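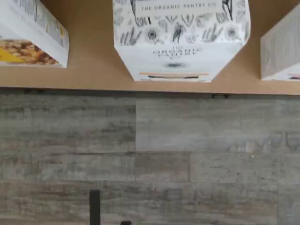
Stikside asks whether the student team picks its own products or whether the course assigns them. The Curndale Robotics Practicum assigns the categories. Students choose the individual packages within each category and submit the list for approval in May.

Continuing our posts on this term's project: students are programming an arm to restock and straighten grocery shelves. Boxed goods make up most of the current list. Pouches carry a separate score.

Each team works in a group of 4. Roles rotate at the midpoint of the term, and every student is required to spend time on both grasp planning and safety monitoring. 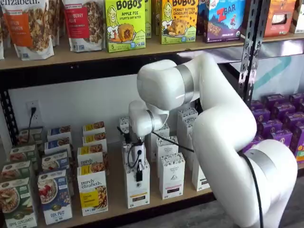

Must students have programming experience to enroll? One introductory course is sufficient, and the practicum office keeps a list of accepted equivalents.

Grading is based on the written log as well as on the trials. A failed grasp that has been properly recorded earns partial credit. An unrecorded success earns none.

Teams have logged roughly 118 trials so far this term. The most frequent entry under "cause of failure" is contact with a neighboring box. Tall, narrow cartons placed close together remain the hardest category. 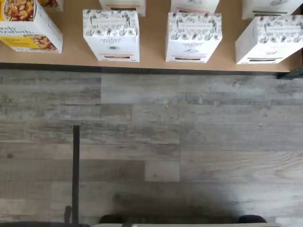

Photo: Curndale Robotics Practicum / Rarden Lab

The Rarden Lab is open to enrolled students until 8 in the evening. Teams must reserve the arm in advance and may hold no more than two reservations at a time. Unused reservations should be released by noon.

A reminder on shelf resets: the team that finishes a session returns every package to the layout posted on the lab page. Damaged cartons are to be reported and left out of scored trials.

Ayaaba has asked for a copy of the scoring sheet for use in its own club. The current version will be posted with the June notes. Other schools are welcome to adapt it with credit to the practicum.

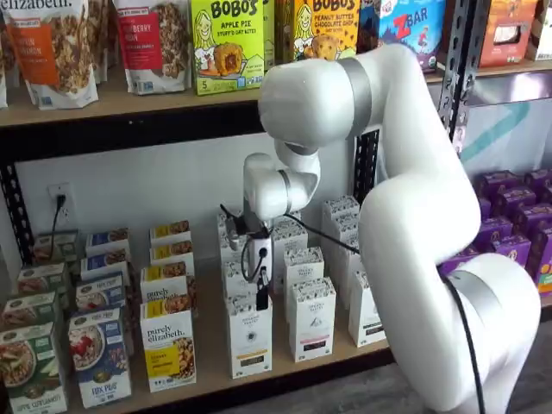 Dates and Deadlines

Draft reports: first week of May. Final demonstrations: end of May, in the Rarden Lab. Families may attend the afternoon session and should register through the practicum office.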